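Ticket: Haver demo table, calibration error before open day
Opened by: Gifty Amissah
Assigned to: Bereket Tekleab
Date: 2025-11-26
Status: Resolved

Visitors from Ojala are due for the demo. Calibration stops at step 70 with "marker not found". Restarted twice, same result.

Marker board held at an angle over the table, patterned mat left in place:
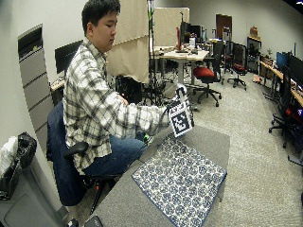
Update 1 (Bereket)
Exposure was set to 3000. Changed to 2000 and reran. Marker found, calibration finished.

Update 2 (Gifty)
Ran the full demo for Cameron McAlister. No errors. OK to close.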